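Home Opinion Rooms Archive About

3 min read

Wipe the furniture you own

By Sipho Coetzee

I rented a furnished room in Pomham for seven years, and the bedside cabinet in it was older than my lease. It had three drawers and a lock with no key. The landlord offered to replace it twice. I said no both times, and I still think I was right.

People throw out small furniture too early. A scuffed drawer front still closes. A chipped corner still holds a lamp and a glass of water. Most of what we call worn out is just dirty, and dirt comes off with a cloth and ten minutes on your knees.

My sister disagrees. She says cheap cabinets are made to be replaced and that cleaning them is sentimental. She has bought three since she moved to Adams Street — all of them flat-packed, all of them wobbly by September. I don't count that as saving time.

Do the fronts as well as the top. Everyone dusts the top. The drawer fronts get hand grease along the upper edges, where you pull, and that is what makes a piece look finished before it is. Pull each drawer out a little and wipe the lip. Use a damp cloth, then a dry one.
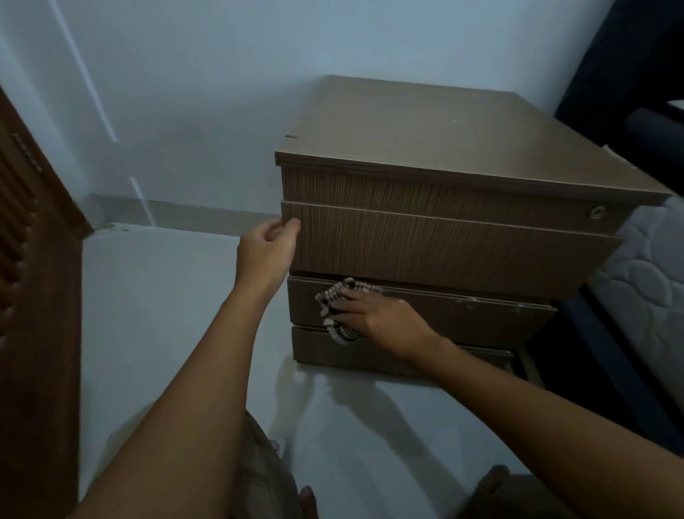
I would do the same for a wardrobe or a kitchen chair. Clean it first, live with it for a week, and then decide if it has to go.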